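Park robot trial pits two controllers against each other on grass and asphalt

LAU -- The people who look after the paths at Lau spent a good part of March walking slowly behind a robot, and they seem to have enjoyed it a great deal more than they expected to.

The trial, led by Kinga Tóth, compares two controllers on the same wheeled machine. One, from Jendel, steers mostly by what the camera sees. The other, from Plotell, leans harder on wheel and tilt readings and treats the camera as a second opinion. Each takes its turn over the same ground, starting on the asphalt where it bends left toward the trees.

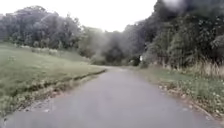

Smooth going, then rough

Both controllers manage the pavement nicely, Tóth said, although the Jendel unit likes to drift a little toward the muddy edge -- "it sees that brown line and wants to make friends with it," as she put it. Things get more interesting out on the field, where tufts of straw-colored grass give way to shorter, greener turf and the ground climbs to the right.

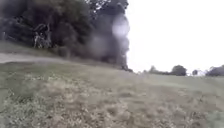

What the camera makes of it

Nuria Kahsay, who has been going through the recordings from all 197 runs (and drinking a lot of tea while she does it), said blur is the main headache. On bumpy ground the trees smear into one dark mass, and under a white sky there isn't much else for the software to hold on to. The Plotell controller slows down when that happens. The Jendel one keeps its speed, which makes for a quicker trip and a few more wrong turns.
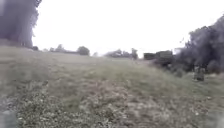

More runs to come

Tóth's group plans to try a stiffer camera mount next, with 3 settings for each controller, and she would dearly love to repeat the whole thing once the grass is taller. Neighbors who would like to come along and watch are welcome, she said, so long as they stay behind the robot and wear shoes they don't mind getting muddy.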